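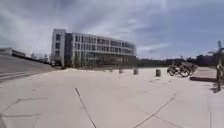
Week 4: Sweeping the plaza, or can it do the chores yet?

Paving looks like the easy one, eh? Big, flat, pale, no socks on the floor. I thought so too, until I started listing what a sweeper has to get around: bollards, parked bikes, the joints between slabs, and people (who move!).

My own answer is "nearly". Open concrete, yes. Tidying in close to a bike wheel, I'd still hand someone a broom.

Before the October tutorial, read Brabec's notes on the Pillelby sweeper, all 30 pages, sorry. Then pick one obstacle and write down how you'd want the machine to behave near it. Bring a coloured pencil for the route sketch.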